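How to Season a Cutting Board Without Buying the Fancy Oil

Posted Jul 10, 2021 in Kitchen Basics

I have a low opinion of board oil. Most of what gets sold under that name is plain food-grade mineral oil in a nicer bottle, and the labels talk as if your maple will fall apart by Tuesday dinner without it. It won't. A dry board does stain faster and can crack along the glue lines, so some oil is worth the trouble. How much is where I part ways with the people selling it.

What you need

Food-grade mineral oil from the drugstore
Two clean cotton rags
Sandpaper, 140 grit if you can get it and 240 grit for the finish
A rack, or four bottle caps to prop the board on

Skip olive oil and skip sunflower oil. They go sticky and then they smell. Walnut oil does cure, slowly, but I wouldn't use it on a board that guests eat from.

Step 1. Wash and wait

Hot water, dish soap, both sides. Stand the board on its edge overnight. Oiling damp wood gets you a blotchy board. 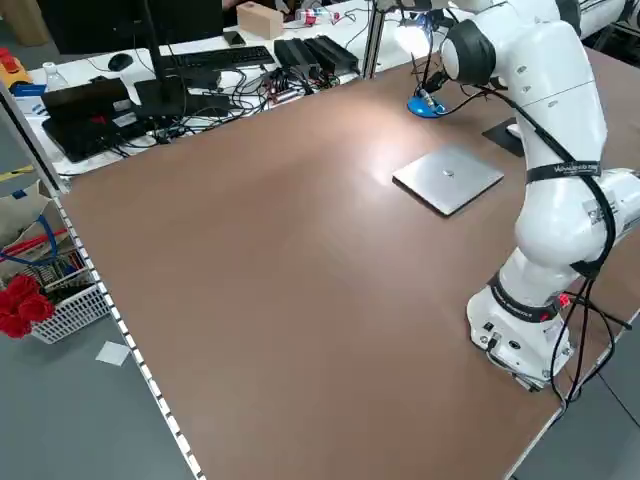 Plenty of guides tell you to scrub with lemon and salt at this point. I tried it on half of my old Gosling board and left the other half alone, and I couldn't tell them apart the next morning. Do it if you like the smell.

Step 2. Sand, but only if it's fuzzy

Run your palm across the grain. If it feels smooth, leave it. If it feels like a cheap towel, go over it with the coarser paper and finish with the 240. Wipe off every bit of dust.

Step 3. Oil it

Pour a puddle the size of a jar lid and push it around with the rag. Do the end grain twice, it drinks more. Let it sit 14 hours on the rack, then wipe off whatever is still shiny.

The Tilley instructions that came with my newer board call for a coat a day for a week. I stopped after the second coat. The third just sat there on the surface.
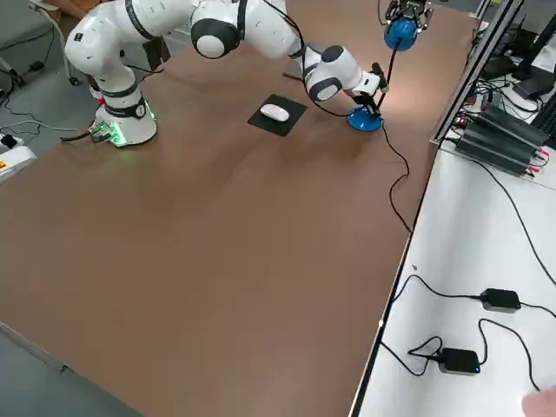
Blue dome-shaped head and round blue base, joined by a thin black rod.

Step 4. Test it

Flick some water on the board. If it beads, you're done. If it soaks in and leaves a dark spot, give it one more coat.

How often after that?

"Once a month" gets repeated everywhere and I have never seen anyone back it up. I last did mine in June and the water still beads. Use the test and ignore the calendar.

What about board cream?

Bondel and Roneva both sell one, a blend of oil and wax. The wax feels nice for a few days. Then you wash the board a few times and you're back to oil.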